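Notebook, May, 16:40

Continued the glue tests for the Caltemow shelf labels. The first mixture, 50 g starch in 600 ml water, was too thick again and left lumps under the paper. I made it a second time with the same amounts but heated it more slowly, and this one spreads well with the wide brush. Four strips are now drying on the rack by the window.

The paper from Redgate curls more than the one from Grirkotgate. I think the grain direction is the cause, but I did not mark it before cutting, so I can not be sure. Next time a pencil arrow on each sheet, please.

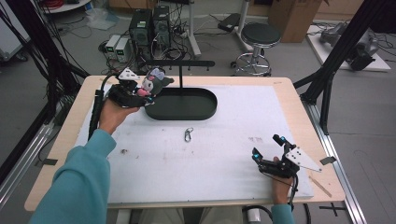 Table with the white foam board, green tray towards the back.

For the strips I used 2 coats on the front side and only one on the back. The back coat should be thinner – with the old brush it becomes streaky and you see it through the paper.

To do: ask El Sherbiny for the price of the heavier paper. Wash the sieve properly, there is still dry starch in the corners. Check the strips tomorrow morning before the heating comes on, and write down how much each one has curled.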